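Home | Trips | Food | Archive | About

Filed under: Days Out, Factories

The Gerkum paper mill opens to the public once a year, in May, for exactly as long as it takes to make you miss lunch. I went for the envelopes. Gerkum has been turning out the Proser line since before my mother wrote her first complaint letter, and I wanted to see where they came from.

Our group was 23 people, all issued earplugs and a hairnet. The first stop was the pulp room, which smells like boiled cabbage with ambitions. Our guide had to shout the history of the mill over the pumps, so I can report that it was founded by a man, or possibly a van.
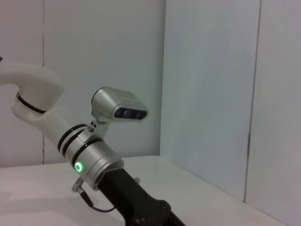

White arm, silver wrist.

The dry end is better. The big paper machine is called Alva, the old one is called Sara, and the staff plainly prefer Sara. She makes the cream laid stock — the good stuff, with the ridges — and stops whenever the weather turns. Alva never stops and gets no affection for it.

The tour ran almost 3 hours and finished in the gift shop, where I paid $9 for a pad of Sara's cream laid that I will now be too careful to write on. Coffee was free and tasted a little of the pulp room. Wear flat shoes, and park on the river side, where the walk is shorter.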